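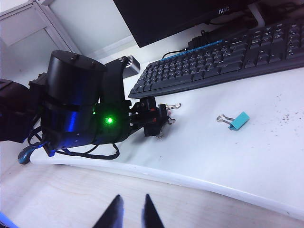 Jovby desk, white top — my opinion after six months

I bought this desk in August, when I moved my office from the kitchen to the small room. The shop was Drillbridge in Stamunstead, and I paid 1,448 with the delivery. It was more than I planned, but my old table was moving every time I typed.

The assembly took me one evening. The instructions have only drawings, and in step 6 two of the screws look the same on paper but they are not the same length. Put them side by side before you start. The frame is heavy and a second person would help, I did it alone and my back remembered it.

The top is white with a rounded front edge, and this is the part I like most. On the old table the edge was sharp and left a red line on my arms. The surface cleans easily with a damp cloth. You must do it often, because white shows every crumb.
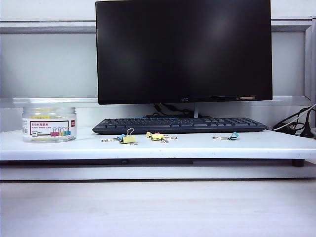

My AOC monitor and the full-size keyboard.

What I like less is the cable hole. It is too narrow for a monitor plug, so I had to run the cables behind. I wrote to Jovby and they answered in two days, politely, but they have no wider version. I also compared with the Danladi desk. It has a better hole, but the top is thinner and the legs shake when you lean on it.

For a person who types all day I recommend it. If you have many cables, measure the plugs first. Four stars.

Kvido Šťastný
03/09/2026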